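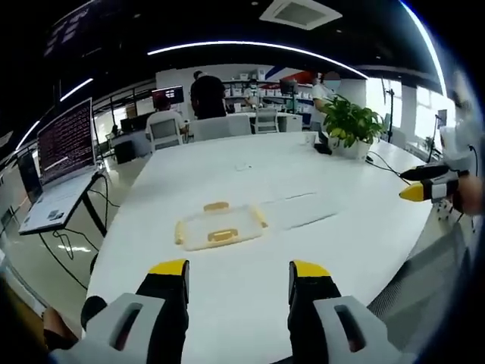
티켓 905
제목: 양손 시연 재생 시 오른쪽 그리퍼가 늦게 닫힘
프로젝트: Elham
구성 요소: Esberg 기록기, Astitz 재생기
상태: 해결, 후속 확인 중
우선순위: 보통

증상

손에 쥐는 그리퍼 두 대로 기록한 '밀폐용기 집어 옮기기' 시연을 로봇 팔에서 재생하면 왼쪽이 먼저 닫히고 오른쪽이 뒤늦게 닫힌다. 그 사이 용기가 왼쪽 손가락을 중심으로 돌아가고, 오른쪽 손가락은 테두리가 아니라 모서리를 누른다. 한 손 과제에서는 같은 증상이 없다. 원격 조종으로 기록한 시연도 정상이다.

재현 방법

1. 기록기를 켜고 그리퍼 두 대를 연결한다.
2. 왼쪽과 오른쪽을 한 사람씩 나눠 잡고 용기 양 끝을 동시에 집는다.
3. 들어서 옮긴 뒤 내려놓고 기록을 끝낸다.
4. 재생기에서 속도 1배로 재생한다.

4월에 기록한 묶음에서 시연 14개가 이렇게 나왔다. 나머지는 재생에 문제가 없었다.

1차 점검

로봇 쪽부터 봤다. 팔 제어기 로그에서 명령 수신 시각과 실행 시각의 차이는 좌우가 같았다. 오른쪽 그리퍼 모터를 왼쪽 것과 바꿔 달아도 늦는 쪽은 여전히 오른쪽이었다. 제어기와 모터는 제외한다.

다음으로 재생 파일을 열어 손가락 간격 값을 좌우 겹쳐 그렸다. 닫히기 시작하는 시점이 145ms 벌어져 있다. 재생기는 파일에 적힌 대로 움직였고, 문제는 기록 단계에 있다.

두 사람이 실제로 다른 순간에 잡았을 가능성도 있어서 시연 영상을 다시 봤다. 노란 테두리의 투명 용기를 오른쪽 그리퍼가 물고 있는 구간을 기준으로 삼고, 왼쪽 카메라 영상과 오른쪽의 손가락 간격 값을 맞춰 봤다. 영상에서는 이미 테두리에 닿았는데 값은 아직 열림으로 남아 있었다.

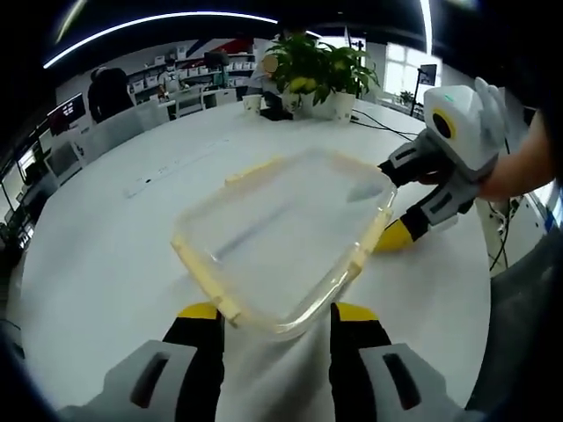
Mansa Quansah: 사람 손 차이라면 시연마다 벌어진 정도가 달라야 하는데, 올려 주신 그래프는 전부 같은 폭입니다. 시계 문제로 보입니다. 기록기를 켠 뒤에 오른쪽 케이블을 뽑았다가 다시 꽂은 적이 있는지 확인해 주세요. 재연결하면 시각 기준을 새로 잡는데, 예전 버전에서는 그 값이 이미 열려 있는 기록에 반영되지 않았습니다.

2차 점검

장치 로그를 확인했다. 해당 시연은 모두 오른쪽 장치가 재연결된 뒤에 기록된 것이다. 재연결 기록은 오전 11시 20분에 한 번 있고, 그 전에 기록한 시연은 좌우가 맞는다. 기록기를 껐다 켠 뒤의 시연도 맞는다.

일부러 다시 만들어 봤다. 기록기를 켠 상태에서 오른쪽 케이블을 뽑았다가 꽂고 빈 손가락을 좌우 동시에 닫았다. 간격 값이 또 어긋났다. 왼쪽 케이블로 하면 왼쪽이 어긋난다. 특정 장치의 고장은 아니다.

조치

- 기록기를 2.1로 올렸다. 재연결을 감지하면 진행 중인 기록을 닫고 새 파일을 연다.
- 어긋난 시연은 학습 묶음에서 뺐다. 원본은 지우지 않고 보류 폴더에 있다.
- 시작 절차에 빈 손가락 여닫기를 넣었다. 좌우를 함께 두 번 닫고 그래프가 겹치는지 본 다음 시연을 시작한다.
- 오른쪽 케이블은 새것으로 교체했다.

시각을 일괄로 당겨서 살리는 방법도 해 봤다. 하나를 보정해 재생하니 집는 순간은 맞았지만 내려놓을 때 오른쪽 팔이 한 번 튀었다. 재연결 직후에 빠진 표본이 있고, 보정으로는 그 구간이 채워지지 않는다. 다시 찍는 편이 빠르다.

재기록

같은 과제를 다시 기록했다. 흰 탁자에 용기를 길게 놓고 양 끝을 마주 잡는 자세를 썼다. 용기 자세가 바뀌면 비교가 어려워서, 두 손가락 쌍이 양쪽 가장자리를 다 문 상태에서 잠깐 멈추는 구간을 넣었다. 이 구간에서는 좌우 간격 값이 둘 다 평평하게 나와야 한다.

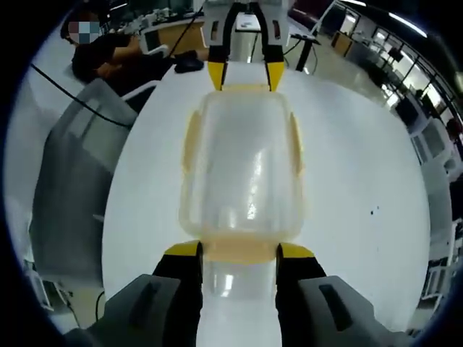 멈춤 구간을 그대로 학습에 넣으면 정책도 거기서 멈춘다는 의견이 Lengyel 쪽에서 왔다. 지난번 서랍 과제에서 잡은 자세로 한참 서 있다가 시간 초과가 난 적이 있으니, 멈춤은 점검용 시연에만 두고 본 시연에서는 집자마자 들어 올리는 편이 좋겠다는 내용이다.

반영했다. 점검용 시연에는 check 태그를 달고 학습 목록에서 자동으로 빠지게 했다. 본 시연은 멈춤 없이 기록한다. 구령은 왼쪽을 잡은 사람이 한다.

재생 결과

새 시연을 1배속으로 재생했을 때 좌우가 같이 닫혔고 용기는 돌아가지 않았다. 0.5배속도 같다. 들어 올리는 동안 오른쪽 손가락이 테두리에서 조금 미끄러진 경우가 한 번 있었는데, 간격 값은 좌우가 맞았으므로 이 티켓의 증상과는 별개로 본다. 쥐는 힘 설정 쪽으로 따로 등록할 예정.

남은 일

- 보류 폴더의 시연과 같은 시작 위치로 본 시연 채우기
- 원격 조종 기록기에도 재연결 감지가 있는지 확인
- 시작 절차 문서의 그래프 예시를 2.1 화면으로 교체
- 다음 묶음까지 증상이 없으면 티켓 닫기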